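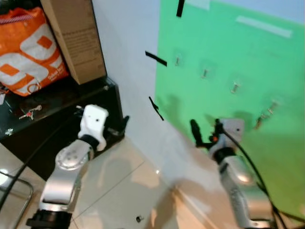 Hauke Strobel: I have read the floor rules twice and I still can't tell whether I'm allowed to grab the bag when the arm drops it. Could somebody put the answers in the order people ask the questions?

Fair enough, Hauke. You'll find yours second.

Cukell > Working at Mullivmont > Two-Arm Stations > Floor Rules FAQ

We use cookies to remember your settings and to find out which pages are read. You can accept all cookies or manage your choices.

Who do these rules apply to?

Everyone who comes within reach of a two-arm station at Mullivmont. That takes in operators, cleaners, people fixing the Wi-Fi, and managers who are only popping in for a second. The arms can't read a job title off your badge, and they wouldn't slow down for it if they could.

Can I reach in and move something while the arms are up?

Only after a pause has been called and the operator has answered "paused" out loud. A nod doesn't count. Neither does an arm that happens to be standing still, which may be thinking, waiting for a command, or about to do the thing you were hoping it wouldn't. If the arm has dropped the bag, the bag can lie there until you hear the word.

How many people does a session need?

Two. One runs the arms and the other watches the arms, with the stop button in hand. In hand means in a hand. A stop button on a windowsill behind a coat is a decoration, and we have written this up often enough that Roswitha Gerlach now keeps a standard paragraph for it.

The watcher doesn't answer email. If you're on your own and the schedule says go, the schedule is wrong.

Do we have to tidy the room first?

You have to clear the walking paths and the spot where the watcher stands. You don't have to make the place look like a brochure. Tralamard sessions are meant to take place among ordinary household things, and ordinary households have stuff in them. We'd sooner have a tabletop that looks lived in than one that looks staged.

What we do ask is that you know what's in reach. Before starting, say aloud what is on the table and hanging on the wall near it. Keys and hooks deserve a special mention: they're small, hard, and easy to forget until a gripper finds them.

What about cables?
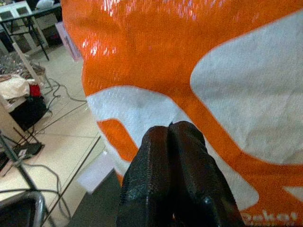 Cable rules get more complaints than anything else on this page, mostly from people who haven't tripped yet. The rule itself is short: nothing crosses a walking path unless it's taped down or covered, and nothing on the floor may catch on the station as it moves. Walk the full route before you start and look down while you do it. Black cable on beige tile, looping past the splayed feet of a stand, is easy enough to spot when you're looking for it. You will not be looking for it when the operator shouts. Move the run, cover it, or mark it off so that people go around.

How hard may a gripper press on soft things?

As lightly as the job allows. Bags and clothes forgive a lot, and that makes them poor teachers. A fingertip can sink well into a full bag before anyone minds, and then the same habit gets carried over to a mug. Approach slowly, stop at contact, and check before closing or lifting. If you can't see the contact point in the wrist view, back off and come in from another angle.

Are handles fair game?

They are, provided the fingers can get clear again. A gripper snagged in a strap should be opened and backed out along the way it came. Please don't "just pull" – the log has a whole section of people who just pulled. 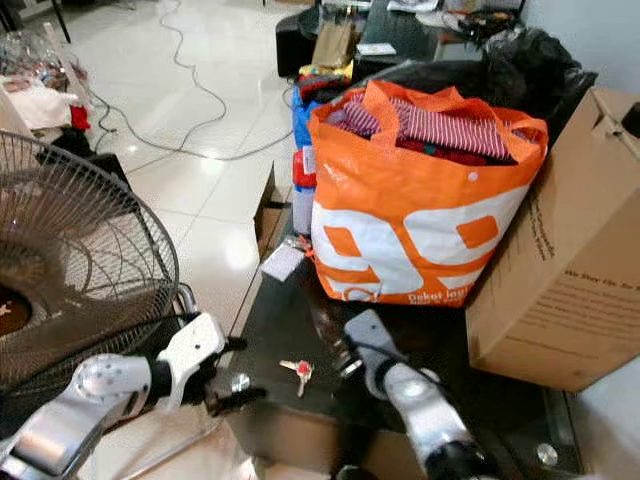 How long can one operator stay on?

Thirty minutes, followed by a proper break away from the station. After that you swap with the watcher or finish for the day. Operators always say they feel fine at minute 29, and the recordings tend to disagree. The clock doesn't reset because you went for water.

What do I do with a bad recording?

Keep it and mark it bad. A batch of 1,000 recordings with its failures labeled is useful to us. The same batch with the embarrassing ones quietly deleted tells us only that somebody was embarrassed. Write what went wrong in plain words. "Missed the handle" is good. "Suboptimal" is not.

Private things turned up in the camera view. Now what?

Stop, take them out of view, and flag the recording for review. Letters, medicine labels, family photos and computer screens all count. Check the whole room, too, because a head camera takes in much more than the table you had in mind.

Is the Gerlach checklist required?

It is, at the start of every session and again after every table change. It fits on one side of paper, and Roswitha has turned down every attempt to start a second side, including two of her own. Tick the boxes as you go. We can tell when they've all been ticked at once in the car.

Who can change a rule?

Anyone can suggest a change through the station log. Changes are read out on Monday, and the old rule holds until then, however silly you've shown it to be.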